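短編　第14条の余白

ポストネス作業所の双腕作業規程は、ルアワイ本部が定めた共通規程を基とし、前文、本則および附則から成る。本則第14条は「受渡し」と題され、左右の腕が物品を渡し合う際の手順を定めている。条文は次のとおりである。

「受け手の把持が確認されるまで、渡し手は指を開いてはならない。確認の方法は別に定める。」

別に定めるとされた方法は、長く定められていなかった。十月、小職は本部監査室の命を受け、当該条項の運用状況を調査するため同作業所に赴いた。滞在は4日間の予定であった。
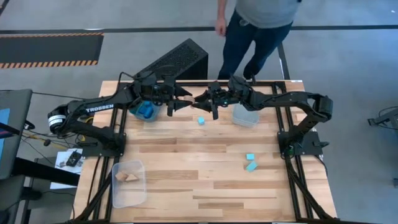
初日の聴取において、操作担当者は、確認とは一呼吸置くことであると述べた。別の担当者は、受け手の側をわずかに引き、手応えを見ることであると述べた。両名の記録を照合したところ、いずれの方法によっても落下の件数に差は認められなかった。ただし、一呼吸の長さは記録様式に欄がなく、比較の対象とすることができなかった。

作業所長は、欄を設けることに反対した。数字を書かせれば、担当者は腕を見ずに数字を見るようになるという趣旨である。小職はこれを意見として調書に記載し、評価は付さなかった。

二日目は手首側の記録を閲覧した。移動中の記録には、背景が流れて判然としないものが多い。共通規程の解説書『スケラヴェッティ注釈』は、かかる記録を「判定に用いず、廃棄もしないもの」と分類している。保管棚に収められたその総数は2,000件を超えていた。なぜ廃棄しないのかと尋ねると、所長は、注釈にそう書いてあるからだと答えた。注釈にその理由は書かれていない。 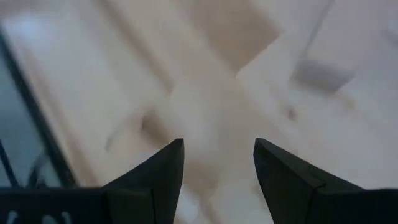
三　旧規程の発見について

三日目の午後、書庫において、前身であるニリー試験場の旧規程が見つかった。表紙に改訂番号はなく、綴じ紐は新しいものに替えられていた。受渡しの条は現行とほぼ同文であるが、末尾の一文が異なる。

「確認の方法は、操作者がこれを声に出すものとする。」

余白には鉛筆で「渡す」「受けた」と書かれ、その下に、いずれも同じ者が言うこと、とあった。筆跡の主は確認できなかった。

左右の腕を一人で受け持つ者が、自らに対して声をかけ、自らに対して応える。小職には、これを規程として復活させるべき根拠が見当たらなかった。他方、削除された経緯を示す議事録も見当たらなかった。

その旨を所長に伝えると、所長は旧規程をしばらく読み、若い時分、夜間の当直で、そのような声を聞いた覚えがあると述べた。独り言であると思い、当時は注意をしたとのことである。

最終日の朝、小職は作業に立ち会った。担当者には旧規程のことを知らせていない。

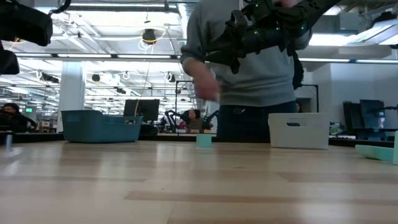
右腕に装具を着け、作業台の前に立つ操作者

作業の開始に先立ち、担当者は台上の物品を点検し、始業の欄に署名した。室内は空調の音が高く、立会位置からは、担当者が何かを言ったとしても聞き取ることは困難であった。小職は立会位置を変更する申請を行い、所長の承認を得て台の近くに移った。

調書の所見欄には次のとおり記載した。

「第14条の確認方法については、引き続き調査を要する。滞在の延長を願い出る。」

本部からの承認は、同日の夕刻に届いた。期間の欄は空白であった。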